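Sunday, bench 2

Carrying on with the Bisix board (the Drarnard handheld clone, second revision). Last entry ended with the display working and the sound dead. Sound is still dead, but I found out a few things.

Started by reflashing over the programmer header with the write-protect fuse left alone. Verify passed. The board boots to the menu, and the pad reads correctly on all buttons except Select, which needs a firm push. I think that is a poor joint on the switch. Touched it up with the iron and it is better, still not great.

Audio: the pin going to the amp toggles when the test tone is running, so the code is doing its part. On the far side of the coupling cap there is nothing. I measured the series resistor at 393 ohms, in circuit, where the schematic says 200. Either the wrong part is fitted or I am reading something else along with it. Need to lift one leg and measure again before blaming the parts bin. Marites thinks the footprint for the cap is mirrored on this revision, which would explain more than the resistor does. She has the Fajardo layout files and will compare them against the board.

Tried the tone at a lower rate in case the timer was set up wrong. Same result. Put it back.

Memory: the sprite demo now leaves 23 bytes of RAM free at the worst point, measured by painting the stack at startup and looking for the high-water mark. That is too tight. Moved the level table to flash, which should have been done from the start. Have not measured again yet. The scroll routine reads that table once per column, so check for slowdown at the same time.

Lemlem reports that her board resets when the SD card is pulled during a write. Mine just hangs. We are on different loader versions, so that comparison is not worth much until both are on the same one. She will build from the Irkport branch and send me the hex file.

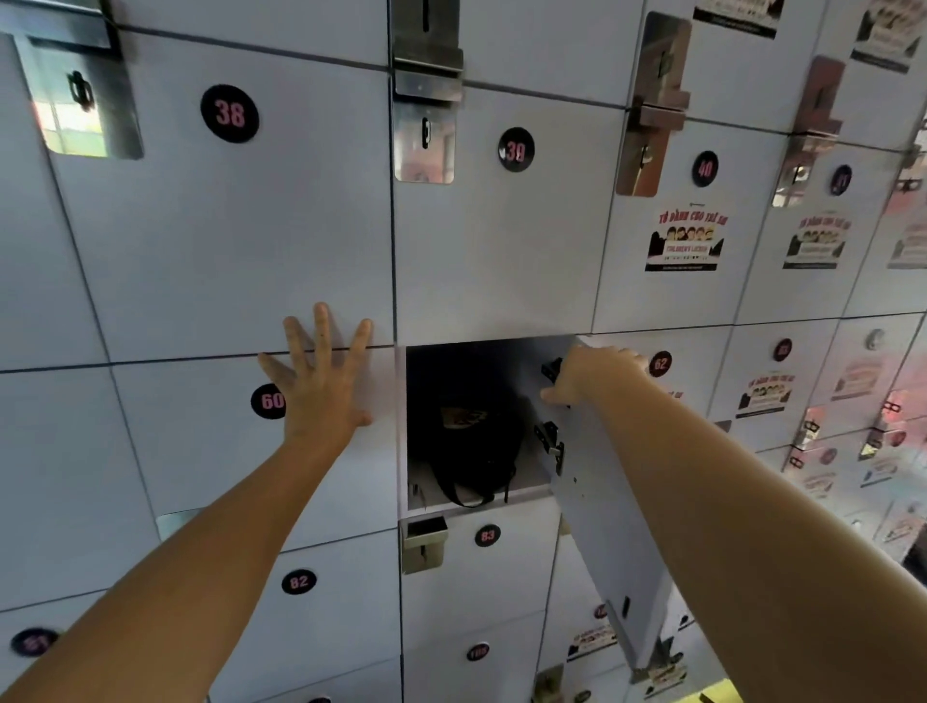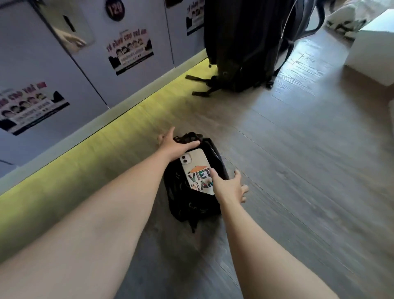
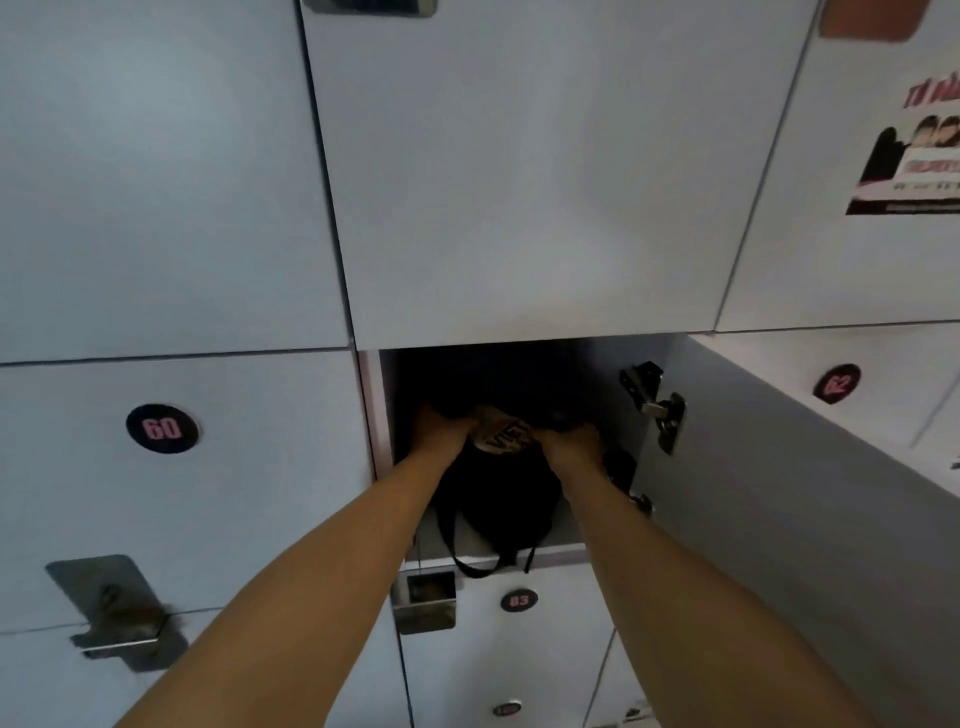 Power draw next. With the backlight off and the CPU asleep the board still pulls 5 mA, and I expected well under one. Removed the SD card, no change. Pulled the regulator enable low and the reading dropped to almost zero, so the draw is downstream of the regulator. Suspect the amp, as its shutdown pin is floating on this revision. A bodge wire to a spare port pin would settle it, and might have something to do with the silent audio too.

To do:
Lift one leg of the audio resistor, measure again
Bodge wire on amp shutdown
Stack paint test with the level table in flash
Ask Marites for the cap footprint result
Replace the Select switch if it gets worse
Same loader on both boards, then repeat the card pull test

Left the board on the bench supply with the current limit set low. Please don't move the ground clip, the pad under it is already lifting.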